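Ferow Boards > Voice and Dubbing > Technique and Gear

Thread: Matching loudness across home-recorded takes

leiva_dub
Posted 12/06/2022
I have a supporting part in the English dub of Sternenness. The studio wants raw WAV, 48 kHz, 24 bit, peaks under -6 dBFS, no processing. I have delivered 372 lines so far. The director's notes say the lines from the second session sound thinner than the first. Same mic, same preamp, same gain setting. I measured both sets and the average level differs by less than 1 dB. What else should I check?

plosive_pete
Distance and angle. If you were farther off the mic in session two you lost proximity effect, and a level meter will barely show it. Put both on a spectrum analyzer and compare everything below 250 Hz.

Dillton
Agree with Pete on the low end, but I would look at the room first. Did anything move between sessions? Bedding and curtains absorb a lot in the mids and highs and very little lower down. Post a picture of the spot if you have one.

leiva_dub
Nothing moved that I know of. I record standing at the side of the bed.

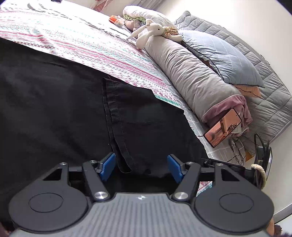 Bed side, black fabric over the near side.

Dillton
One sheet of fabric is close to nothing acoustically. The mattress is doing most of the work. Hang something heavy behind you as well, with an air gap to the wall.

plosive_pete
I don't think it's the room. A room change gives you boxy or bright. "Thin" from a director is nearly always distance. Tie a string to the stand, cut it to length, and check it before every take.

Dillton
Directors say "thin" for half a dozen different problems. I have had that note on files where the cause was a high-pass switch on the mic body.

leiva_dub
Checked the switch. It's off now, but I can't swear to where it was in July when I did the second session.

Amancay Zapata
I edit dialogue. Please don't guess, the files will tell you. A high-pass rolls off at a fixed slope under its corner. Proximity loss is a gentle tilt that starts much higher, often up near 500 Hz. Average ten lines from each session and overlay the curves. Also, do not EQ anything before you send it. If it needs matching, the mixer does that.

leiva_dub
Done. The curves sit together down to 395 Hz, then session two drops away gradually. No sharp corner anywhere. Above 4000 Hz they are identical.

plosive_pete
So, distance.

Dillton
On that plot, yes. I'd still fix the wall behind you.

Amancay Zapata
Send the plot to the studio with the line numbers and ask whether they want pickups or will correct it in the mix. A gradual slope like that is easy to correct. Don't rerecord the session until they answer.

leiva_dub
Sent. String is on the stand.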